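Bench notebook, Gurbridge shed
August, started 8.40 am, second coffee

Tidying-up trials, continued. For anyone picking this up from the Meddale end: we're still on the toy job, as in can the arm clear small things off a surface and put them where they live, without a grown-up hovering. I said in July I'd have an answer by now. I have half of one.

Set Lemma going on the long list first thing. Lemma is the planner, Dusia is the arm, and I keep mixing them up in my own notes, so if something below makes no sense try swapping the names. The list is 370 pick attempts all up, spread over the week, in batches of 20. We finished yesterday on 351 and I was hoping to knock off the last lot before lunch (ha).

Flat things are still the trouble. Soft toys, fine. Cups, fine. Socks are better than they were, though it still comes up with two when it wanted one. But anything that lies down flat on a tray and doesn't stick up much is a pain, and the shape pieces are the worst of the bunch. They'd be hopeless altogether if they didn't have the little peg to grab. Dusia has to come in over the rim, get the fingers either side of the peg, and not clout the tray on the way down. My niece does it while looking at the telly.

Spent the first hour on colour. Lemma kept losing the edges of the pink piece on the red tray, and fair enough, everything goes a bit red in there, including the fingers. I'd been blaming the calibration for two days. Swapped to a grey tray for one batch and the outline came up much cleaner, so I've gone back to red on purpose – kitchens and playrooms aren't going to repaint themselves for us.
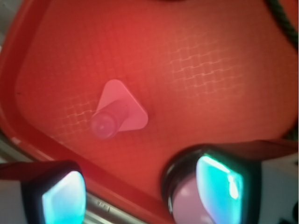
Pink triangle on the red tray, wrist camera. Peg leaning to the lower left, fingers still short of it.

Things I want to remember from this morning:

The peg angle matters more than where the piece is sitting. If the peg lines up badly with the fingers, the wrist needs to turn before it goes down, and Lemma likes to leave the turn until far too late. Moved the turn up to 200 mm above the tray and the whole approach looks calmer. Haven't touched the closing speed. Please don't touch the closing speed.

The rim. We lost three goes in one batch to the left finger catching it, all with the piece close in to the side. I've put in a nudge move, where it pushes the piece toward the middle first and then has another look. Slow as a wet week but I don't mind slow. Somebody at home with their feet up won't mind either, I reckon, as long as the stuff ends up in the box.

The ridged pattern on the tray floor. Depth goes a bit speckly where the ridges catch the light. Not sure it's costing us anything yet. Leaving it alone until I've got a batch with the overhead lamp off.

Had the usual argument over morning tea about whether any of this counts as a chore yet. My view, for the record: it's a chore when I can leave the room. At the moment I can turn my back long enough to fill the kettle, and that's with one tray and pieces I've put out myself. A real lounge room floor after a four-year-old's been through it is another animal. Still! In autumn we couldn't do pegs at all, so I'm calling that progress and you can't stop me.

11.15 am. Paused the run to re-tape the cable at the elbow. Same spot as last time, it rubs when the arm folds back. Need a proper clip, there might be one in the Meddale box.

To do: lamp-off batch, grey tray and red tray with the same start positions, find the clip, copy the nudge settings across to the Meddale machine before I forget what I changed.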